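Pruven Regional Airfield
Notices for visiting pilots and spectators, spring season. This thread replaces the one posted in March. Please read all posts before calling the field office.

1/ The grass crosswind runway is open again to aircraft under 3101 pounds. Heavier aircraft must use the paved runway. The limit applies at takeoff and landing, and it will be reviewed when the drainage work on the north side is finished.

2/ The vintage and homebuilt fly-in will go ahead as planned. Arrivals are accepted from 8:00 a.m. until 11:30 a.m. The field closes to arrivals at noon for the flying display and reopens at 3:15 p.m. Pilots who miss the morning window should plan to hold at Plivby or land there and wait.

3/ Pattern altitude during the fly-in is 1000 feet above ground level for all piston aircraft. Ultralights and powered parachutes will fly the inner pattern at 300 feet and remain west of the county road at all times.

4/ Overhead breaks are not permitted during the arrival window. Formation flights should split up before the reporting point at Yoon Lake and join the pattern one at a time.
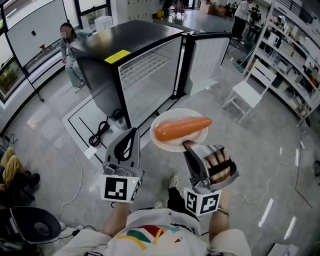

5/ Aircraft parking is by type. Biplanes and other tailwheel aircraft park on the east grass. Nosewheel aircraft park on the south ramp. Bring your own tiedown ropes and stakes. The field office has a small supply for purchase but cannot reserve them.

6/ Fuel: the self-service pump will be shut off from 11:45 a.m. until the end of the display. The fuel truck will make one round of the east grass before noon. Payment is by card only.

7/ The display order has been set by air boss Temitope Olaniyan. Matúš Kolář will open with the glider aerobatic routine, followed by the trainer flypast and the solo biplane display by Young-sook Seol. The order may change with wind and cloud base. Changes will be read over the public address system and posted at the gate.

8/ All participating pilots must attend the 10:45 a.m. briefing in Hangar 2. A pilot who has not signed the briefing sheet will not fly. This rule applies equally to flypast crews and to pilots giving rides.

9/ Drones may not be flown on or near the airfield while the event is under way. Model aircraft fliers from the Buvodent club have their own area and time slot and should contact Teodoro Zamudio at the field office with any questions.

10/ Spectators should enter by the west gate on Route 628. The south gate is for pilots, display crews and emergency vehicles. Dogs, other than service dogs, are not allowed on the flight line side of the fence.

11/ Correction to post 2: an earlier printed flyer gave 2:45 p.m. as the reopening time. The correct time is 3:15 p.m. Please discard the flyer.

12/ Departures after the display will be released by row, starting with the east grass. Do not start engines until a marshaller signals you. Pilots staying overnight should give their tail number to the field office before 6:00 p.m.

Posted for the airfield by Marius Stoica, operations manager.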